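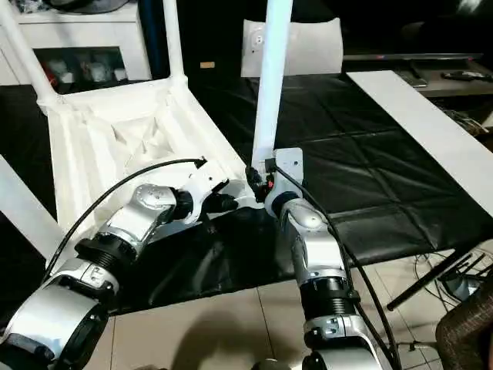 小房子里请客，最先不够用的是什么？

是椅子。碗筷可以借，菜可以多炒一盘，桌子拼一拼总能拼出来，椅子差一把就是有个人得站着吃。

我家客厅连着厨房，厨房连着门，进门换鞋的时候伸手就能摸到冰箱。搬进来那年我觉得这种地方这辈子是请不了客了，结果住到现在，请客的次数比我爸妈住大房子那会儿多得多。朋友来过一次就会来第二次，来了第二次就开始自己翻我的抽屉找开瓶器，拦都拦不住。

第一次请客是个灾难。我叫了四个人，来了七个（有人带了男朋友，有人带了妹妹，妹妹又带了室友），家里能坐的东西是一张沙发、一把电脑椅和一个装杂志的木箱。那天我做的是火锅，想着省事嘛，谁知道火锅恰恰最吃座位，坐沙发上的人要够到锅得整个身子往前扑，坐电脑椅的人又太高，像在主持会议。木箱上那位吃到一半，箱盖裂了。她很有风度，端着碗站起来，说正好想去看看窗外。

后来我就到处留心别人家是怎么坐的。

我妈那一辈请客，椅子是要出门去借的。傍晚我被派出去敲门，楼上楼下各搬两把，回来摆成一圈，高的矮的、带靠背的、缺一块漆的都有。借椅子有借椅子的规矩，还的时候不能空着手，总得在上面搁点什么，一碗肉丸，几个橘子。对门那家的椅子最重，我每次都最后才去搬，可他们家给糖最大方，所以又很矛盾！吃饭的时候大人会按椅子分人，胖叔叔坐实木的，小孩坐折叠凳，我外婆永远坐那把藤的，谁也不跟她争。

现在楼里的邻居我认得脸，叫不出姓，去敲门借椅子这种事想想就要出汗。不过今年我还真借过一回，这个后面再说。

我有个朋友叫 Qistina Pelupessy，在旧码头那边开了一家小馆子，店名就叫 Pelupessy，菜单写在黑板上，每天擦了重写。我跑去问她，店里那么窄，你怎么塞得下人的。她正在剥虾，头也不抬，说你先别想塞多少人，你想想他们的膝盖放哪儿。

膝盖！我回家就拿卷尺量，量完恍然大悟。我那张桌子底下有一根横档，刚好顶在人小腿的位置，难怪每次吃完饭大家都歪着走路。当天晚上我把横档拆了，桌子晃了几天，又在角上补了几个铁片，晃得没那么厉害了，凑合能用，到今天也还是有一点点晃，倒汤的时候要扶着。

Qistina 还教了我另一件事，就是座位和座位之间不要摆得太匀。她店里有两个位子故意挨得特别近，给来谈恋爱的坐；靠墙有一个位子旁边空出一大块，给带着大包小包来的坐。家里也是一个道理，你总有个朋友爱往角落里缩，也总有个朋友一顿饭要起来八趟，给他们摆一样的间距，两个人都难受。

椅子本身我也走过不少弯路。先是迷上了木头椅子，在一家叫 Skollness 的店里看中一款，425 块一把，我站在那儿摸了半天扶手，想象它们围着我的桌子的样子，回家路上算了算，买齐一套之后就只能请大家来吃白粥了。我买了一把。这一把现在放在卧室里，上面堆衣服，一次客人也没坐过，我对不起它。

接着是折叠椅，收起来是真薄，塞门后面就行，可是坐久了大腿底下会硌出一道印子，有个朋友吃完饭展示给大家看，全桌笑疯了。再接着是那种能叠起来的圆凳，便宜，轻，洗完澡还能拿来晾拖鞋，缺点是没靠背，饭后聊天的时间一长，大家就慢慢往地上滑，最后全坐地上去了，凳子反倒用来放水果。（那一晚聊得倒是特别好，我后来有点怀疑我们根本不需要椅子。） 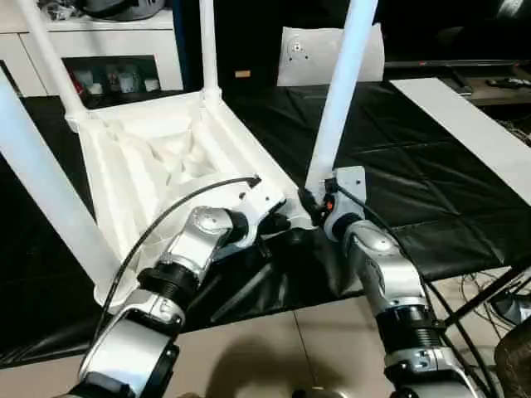

*白色塑料椅，四脚朝天。*

塑料椅我从前是看不上的，觉得那是路边摊的东西。可你想想这些年吃过的最高兴的几顿饭，有几顿不是坐在路边摊吃的？海鲜大排档、夜里的烧烤、婚礼前一晚在院子里摆的流水席，屁股底下都是它。洒了汤一抹就干净，下雨了也没人心疼，挪位子的时候一只手拎着就走。坐在贵椅子上人会不自觉地端着，坐塑料椅上，腿爱怎么放怎么放，嗓门也跟着大起来。

所以我现在的原则很简单：不配套。客人里谁腰不好，先给谁挑带靠背的；个子矮的坐高一点的凳子；小孩最好坐在能随时跑掉的那一侧，反正你也留不住他们。沙发留给吃完饭的人，吃饭的时候谁坐上去谁就得负责给全桌传菜，这条规矩定下来以后，抢沙发的人明显少了。

菜也要跟着座位走。坐得挤的时候别上整鱼，别上要两只手对付的螃蟹，胳膊肘没地方去。我试下来最好用的是一大盘焖饭，再配几样凉的，都提前做好，盛在大碗里，一人一把勺子。凉拌黄瓜多放醋，茄子蒸好了撕成条，花生一定要炸，炸花生摆在哪儿，人就往哪儿聚，这招你可以拿来调座位，比喊人管用。汤放在炉子上不上桌，谁要喝谁自己去盛，正好让大家轮流起来活动活动腿。

喝的东西我统一放在洗衣机上面。洗衣机在走道里，离桌子有几步路，好处是大家倒饮料的时候会在那里碰上，两个原本隔着整张桌子的人，站在洗衣机旁边能聊很久。我有一对朋友就是这么认识的，现在连狗都养了，狗叫 Kerero，每次来我家都直奔洗衣机，大概觉得那里是圣地。

灯也值得说两句。顶灯一开，再好的菜都像在食堂。我把顶灯关掉，在柜子上放一盏台灯，灶台那边留一盏小的，人脸就都好看了。蜡烛我试过，桌子挤的时候太危险，有人伸手夹菜，袖子差点着了，从此不点。音乐开小声，歌单让最早到的那个人选，他一定会很认真，因为这时候他正尴尬着呢，有件事做刚刚好。

说到最早到的人，永远要给他一件活儿。剥蒜、擦杯子、摆椅子都行，摆椅子最好。我发现摆过椅子的人那天晚上会特别像半个主人，后来的人进门，都是他在那里招呼，你坐这儿，你往里去，我在厨房里什么都不用管。

最挤的一回是我过生日，前后来了大约 13 个人。我提前几天就开始发愁，在纸上画格子，把床边的矮柜、阳台的花架、浴室的小凳全画进去，还是不够。最后鼓起勇气去敲隔壁的门。隔壁住着一位爱听戏的阿姨，我在电梯里听过她哼。她开门看了我一眼，说要几把？我说三把行吗？她说三把够谁坐的，转身就往里走，一把一把往外递，边递边问我请的什么人，做的什么菜，茄子放没放蒜。
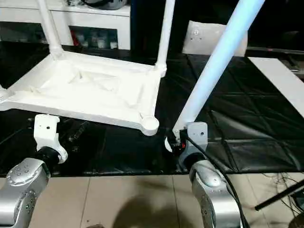
我一样一样答完，她才肯松手。第二天去还，我学我妈的样子，在最上面那把搁了一盒卤鸡翅。阿姨收了椅子，也收了鸡翅，过了几天盒子还回来，里面装的是她腌的萝卜，酸得我眼睛都睁不开，配粥真是绝了！我又还了一盒枣糕，她又还我一罐辣酱，这么来来回回到现在，那个盒子已经没人记得是谁家的了。

生日那晚吃的什么我倒印象不深，记得有人坐在花架上，花全搬到床上去了，睡觉前我才想起来，又一盆一盆往回搬。Qistina 收了店才赶过来，带了一大锅剩下的咖喱，进门没位子，她就靠在冰箱上吃，谁要拿冰块都得先请她让一让。有人提议轮着坐，每放完一首歌换一次位置，换了几轮全乱套了，杯子不知道是谁的，筷子也不知道是谁的，我只好把剩下的干净筷子全拿出来，往桌子中间一插，随便抓。

常有人问我，地方这么小，干吗不去外面吃？外面当然好，我也去。楼下新开的 Enik 我一个星期能去两次，他们家的煎饺皮特别脆。可是在外面吃，到点了服务员会来收盘子，你一看别人收盘子，身子就坐直了，包也摸到手里了。在家里盘子摊在那儿，没人动，话就能一直往下说，说到有人去煮第二锅水，有人把鞋脱了盘着腿，有人靠着墙睡着了，我们给他盖条毯子，接着小声聊。

如果你也住得小，也一直想请又不敢请，我建议先从早饭请起。早饭没有人期待硬菜，豆浆油条，煮几个蛋，大家坐哪儿都行，站着吃也自然，吃完还有一整天，该散就散。叫两个最熟的朋友，熟到看见你没叠的被子也不会说什么的那种。请过一次早饭，你就知道自己家哪个角落能坐人、哪扇门一开就打到后脑勺，这些不请人来是发现不了的，我家浴室门就是这么打到人的。

十一月我打算再请一顿大的，天凉了，可以吃火锅，桌子底下那根横档也没有了，总算能把第一次那顿补回来。裂了盖的木箱我还留着，换了一块厚板，当年坐它的那位朋友说要亲自来试。隔壁阿姨我也叫了，她答应得很爽快，还说她会自己带椅子来。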